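**Two-arm cell rules: hand tools left on the table?**

We're writing house rules for our bench cells at Zillton and I'd like a sanity check. Draft says no hand tools on the surface while the arms are powered. Toolbox may stay if it's against the back. 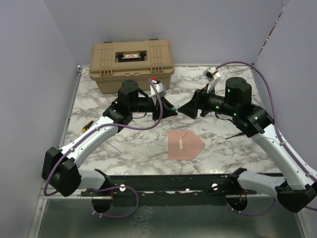
**Zakaria**
*Cell technician, Zillton*

Paper work on ours, both arms working in close to the middle. Draft rule 5 covers the purple camera cables -- check every loop before a run. Is that enough?

---

**jidano_fan**

Cables, yes. Tools, no. A screwdriver off to one side harms nothing if it's outside the reach you've set.

---

**clivex356**

Disagree. Reach changes when somebody edits the program. Clear table, every time. We log each check, up to 3000 entries now.

---

**Zakaria**

I lean towards clivex356, but people here won't walk to a cupboard for one screw.
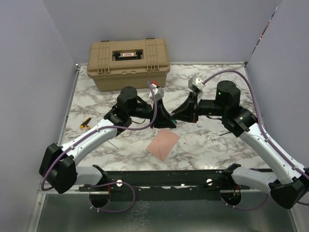 So I may allow a marked tool spot, outside both arms' reach, and ban everything else. The spot gets checked again after any program change.

---

**jidano_fan**

Fine by me. Put the toolbox in the same rule -- it's the biggest thing on there.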